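Home | Site Staff | Manuals | Downloads | Contact

4.3 Recording a Cognitive Screening Visit in Venda

Complete this section at each scheduled visit for participants in the Zostness memory study. Only raters certified by Arif Debnath may enter scores.

1. Open the participant record and select Visit Forms.
2. Confirm the visit number and the 11-character participant code.
3. Enter the time of the last dose before testing begins.
4. Record each item score as the participant responds. Leave no field blank - enter ND if an item was not done.
5. Select Sign and Lock within 24 hours of the visit.

Note: The mood rating scale is a separate form and must be given after the memory items.

Caution: Do not repeat the word list once the 20-minute delay has started. A repeated list makes the recall score invalid. 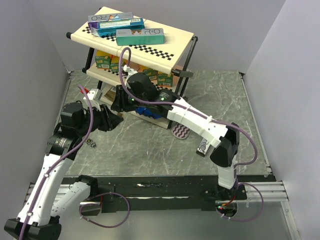 Can a locked form be corrected?

The rater must send a written request to Said Mahrous, who will reopen the form for one edit. The original score stays in the audit record.

6. Print the signed summary and place it in the participant binder.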